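Plumia, the kitchenware chain, asked the court for bankruptcy protection on Friday, February 6, 2026. I read the filing slowly, with a dictionary near me.

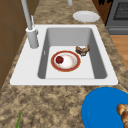

It wants to close 42 of its stores. The other 60 stay open for now.

The biggest unpaid supplier is Clesari. Small creditors must send their claims by mail.
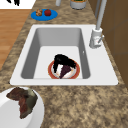 No. 44

My notes on these cases continue next week. I will read the part about gift cards.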